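Snack counter

A snack counter, also called a concession table, is a small serving area where packaged drinks, baked goods and hot finger foods are laid out for sale or self-service. Snack counters are found in bus stations, school halls, cinemas and at sports grounds, and they usually have no kitchen of their own. Food arrives cooked or wrapped and is only warmed, held and portioned at the counter.

Layout

Most counters place cold items at the back and the serving tray at the front, within easy reach. Bottled drinks are often set on stepped racks so that the labels of the rear row stay visible. Clear acrylic racks took over from painted wire at many counters. Bagged bread and pastries go on open wire racks at one side — these need no cooling and can be refilled during service.

Hot foods such as sausages on sticks are kept in a countertop warmer with a glass cover. The warmer normally stands at one end of the table, where its cord does not cross the serving area.
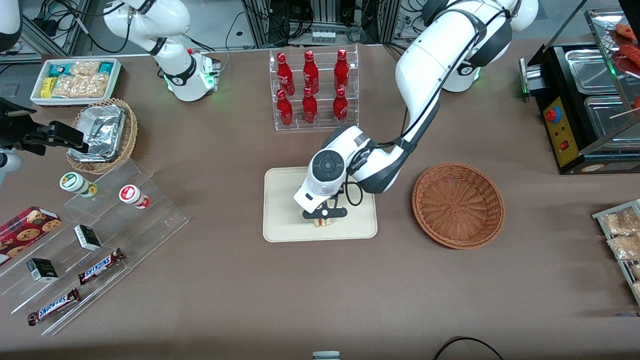 A snack counter with a two-tier rack of red bottles, a serving tray, a round wicker basket and a food warmer.

Trays and baskets

The tray is used to assemble an order. A rectangular tray holds a drink and one or two food items side by side and stacks well when not in use. Wicker baskets are common for rolls and wrapped pastry. They let air through, but crumbs collect in the weave, and many operators line them with paper.

Regional practice

In Dellstead, the hall counters of the Bomton district were refitted in March under a plan that covered 7 sites. Each received 2 bottle racks and one warmer. The supplier, Prillent, listed the standard table as model 3388 and the longer version as model 3422. Counters in nearby Godoy kept their older layout, with drinks sold from a separate window.

See also
Buffet
Concession stand
Food warmer
Vending machine

This page was last edited on April 1, 2019.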